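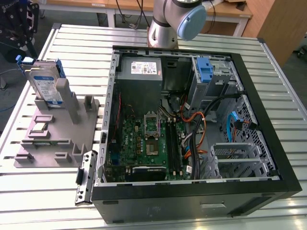
Codholm, the computer refurbisher, has put off buying a second robot arm until November, having discovered that the arm was the cheap part.

The firm had set aside money for one more disassembly and refit cell. Then the quotes came in for everything that goes around it: table, fixtures, gripper spares, cabling and a service plan from integrator Trarnoretti that runs to 47 pages, 12 of them exclusions.

"I budgeted for a robot," said Huw Gape, who handles equipment purchasing. "I should have budgeted for the brackets."
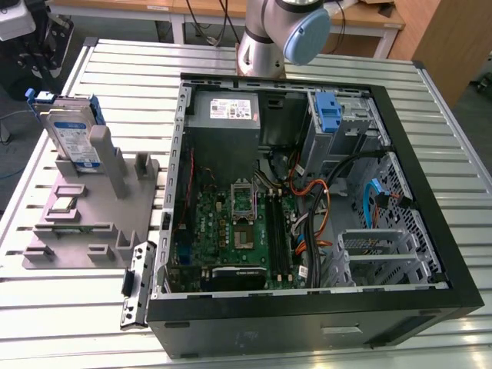
Will the delay save any money?

A little, according to Gape. Trarnoretti has agreed to hold its price on the arm for five months, and Codholm will make its own parts trays in the meantime.

The sums depend on how many kinds of desktop the cell has to handle. The plan allows for eight case designs. The sales department, which was not consulted, has promised customers over twice that, and each new layout may call for its own tray.

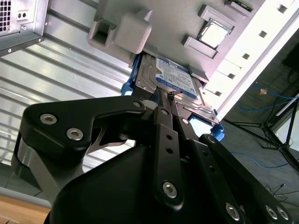

The gripper at a hard drive in its blue caddy. Spare fingers are now a separate budget line.

A rival bid from Gretness came in lower but left out installation, training and, on a close reading, the gripper. Codholm has asked for a revised figure.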